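Arska 2603 fitted sheet, king size
Woven cotton, plain weave. Elastic runs along all four sides. Fits mattresses up to 30 cm deep – measure with any topper in place. Wash at 60 °C, tumble dry low. 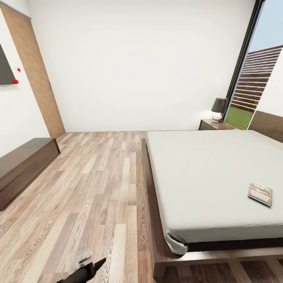

Picture: Dekance / Lillstead Bedding

A light grey sheet on a low platform bed. Colour varies slightly between dye lots, so order pairs together.

Matching pillowcases: item 3006, sold singly. Dispatch in 9 working days.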